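**Writing at your reader's level: do you do it?**

**dmunteanu** (Despina Munteanu)
I've kept a blog on family relationships for a few years, mostly on how to tell when somebody is angry at you and won't say so. My last post was 2,366 words. A reader wrote to say she gave up at the second paragraph because I used "ambivalence" and "reciprocity" in the same sentence. The Wulard style guide says to write for a 13-year-old. Do you follow advice like that? I feel like I lose the meaning when I swap the words out.

**strickland_j**
Yes, every post. My limit is 22 words to a sentence. If it runs over, I cut it in two. You don't lose meaning. You lose the feeling of having sounded smart.

**Wundex**
Disagree with the above. "Ambivalent" is not the same as "unsure." It means pulled two ways. If you write about people's behavior you need that word. Explain it once and keep using it.

**strickland_j**
Then write "pulled two ways." You just did it in three words.

**Wundex**
Once, sure. Try it nine times in one post.

**adeel.h** (Adeel Hashmi)
I run a small blog on attention and habits. I had the same complaint in October and tested it on one article, the one on why people put off sorting their stuff. I posted the plain version and kept the long one up under a link. The plain one got 200 comments. The long one got 22, but those were better comments.

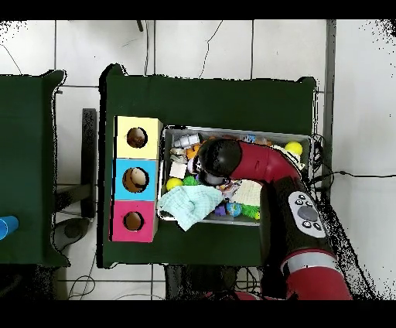 *Robot arm at a bin of toys, green table.*

My first line used to be "Deferred decisions accumulate a cognitive cost." Now it's "Every choice you put off stays on your mind." I like the new one better and I didn't expect to.

**dmunteanu**
That is better. But did the people who left the good comments read the plain one too?

**adeel.h**
A few did. Two of them said it felt thin. The middle section is where I had the most trouble. I cut a whole part on how people judge their own motives, and I've gone back and forth on putting it back.

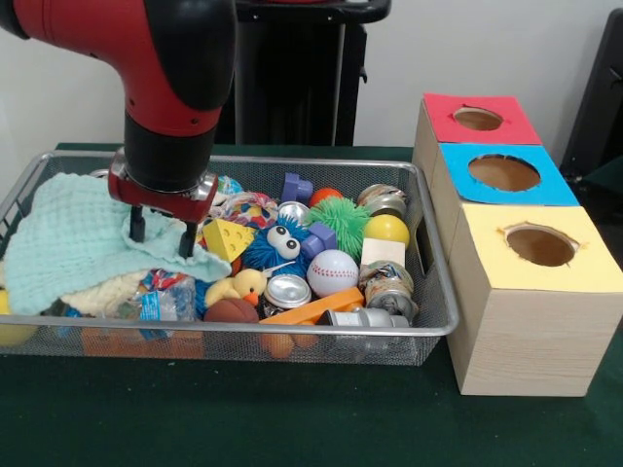
What I have in there for now is one short paragraph with a link to the long version. Anyone who wants more can click. Most don't.

**Naltton**
Grade level scores only count syllables and sentence length. They don't know if your idea is clear. I've read very simple posts that made no sense at all.

**strickland_j**
Nobody said the score was the whole job.

**Naltton**
The style guide pretty much does.

**dmunteanu**
OK. I'm going to keep "ambivalence," explain it at the top, and drop "reciprocity." I'll split the post in half too. Adeel, can you send me the link to the long version?

**adeel.h**
Sent you a message.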